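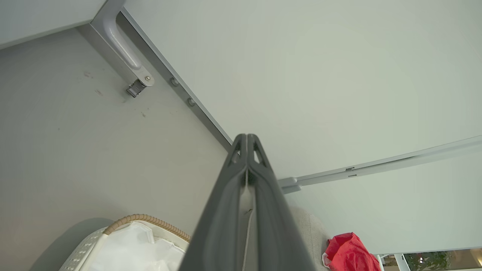

June 2018

I have been promising you all a mudroom post since roughly forever, and it's Saturday, it's raining, and the coffee is still hot, so let's do this.

For anyone new, our back entry is a little box of a room between the kitchen and the yard. We call it the mudroom because "the place where everything gets dropped" is too long. It has pale walls, one door that sticks when the weather is damp, and (until last month) a heap of coats on the floor that had its own climate. I once found a library book in there that I'd already paid for.

What finally got me moving was Annelies Fuchs. If you've read this blog for a while you know Annelies, she of the legendary pantry and the label maker. She came by in April to return a cake tin, stepped over the heap, stepped back over it on the way out, and never said a word. That was worse than a lecture! I went online that same night and ordered shelving.

I went with the Marti uprights in gray, the kind with slots all the way up so you can move the shelves when you change your mind, and I change my mind a lot. The kit came to $239 with two shelves and a bag of screws. I did look at the Redex one, which was cheaper and came in white, but the shelves only went up to 15 inches deep and I wanted 17 for the big boot trays. Two inches doesn't sound like much until you have a husband with enormous feet.

Putting it up was a whole weekend. The instructions say 60 minutes. Ha! I don't know who they timed, but they did not have my walls. Nothing in this house is square, so the first upright went in, came out, went in again, and then I sat on the kitchen step and ate a sandwich and thought about selling up. Fatos Perić from across the street came over on Sunday with a proper level and a better drill, and between us we had it standing by dinner. He wouldn't take anything for it except half a rhubarb pie, and then he came back on Monday for the other half.

Then came the part I like, which is the sorting. I pulled every last thing out into the kitchen and made heaps. Keep, wash, give away, and one heap called "whose is this?" that turned out to be the biggest. We had three single gloves, all left hands. We had a rain jacket that fits no one who lives here. I found my good scarf, the green one from our trip to Flulholm, stuffed down inside a rubber boot, and I had accused at least two people of losing it.

The kids were told they could keep one everyday jacket each down here and the rest would go upstairs. You would have thought I'd asked them to give up food. There was bargaining. There was a long speech about how a hoodie is not a jacket and so shouldn't count – and I'll admit it was a pretty good speech, so hoodies got their own rule. One jacket, one hoodie, and if it's on the floor at bedtime it goes in the wash whether it needs it or not. 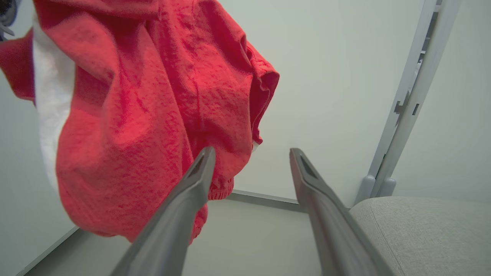

*Something red, up off the floor for once. Wrinkles and all.*

I do want to say a word about red. When I was younger I bought everything in navy and gray for the whole family, thinking it would all match and hide the dirt. It does, and it also means you can't tell anybody's things apart at seven in the morning with the bus coming. Now I go for bright stuff whenever I can find it. A coral or a good loud red you can spot from the kitchen, and against our boring pale walls it even looks kind of cheerful, wrinkles included. I've given up ironing anything with a cuff anyway.

The floor was the other big job. It's light gray, and I picked it myself, and I have regretted it every wet week since. I tried three different cleaners before I landed on the Zistillow one, the concentrate in the squat bottle. You only need a capful in a bucket and it doesn't leave that sticky film. The baseboards I did on my hands and knees with an old toothbrush and a podcast. They had years of gunk along the top edge, and now I catch myself looking at them when I walk through. Is this what getting older is?

A few of you asked after my last post whether I'd paint in there as well. I'd like to! I keep going back and forth on a soft yellow, and my husband keeps saying "what's wrong with how it is," so I'm guessing it will be October before anybody opens a can. If you've painted a small room like this one, tell me what color you went with and if you still like it. I'm a bit worried about yellow going green in there with the overhead light.

Still on my list:

- a boot tray that doesn't warp
- hooks low enough for the little one (she can't reach the ones we have and uses that as her excuse)
- something for the dog leash, which is back on the doorknob
- a home for those three left-hand gloves, or a decent burial

Annelies came by again on Thursday, by the way, with another cake tin. She walked straight in, had a good look up and down the shelves, and asked me where I got the uprights. I had to go stand in the pantry for a minute. I'll put the rhubarb pie recipe up next week, since Fatos has been telling people about it and I've now had four requests.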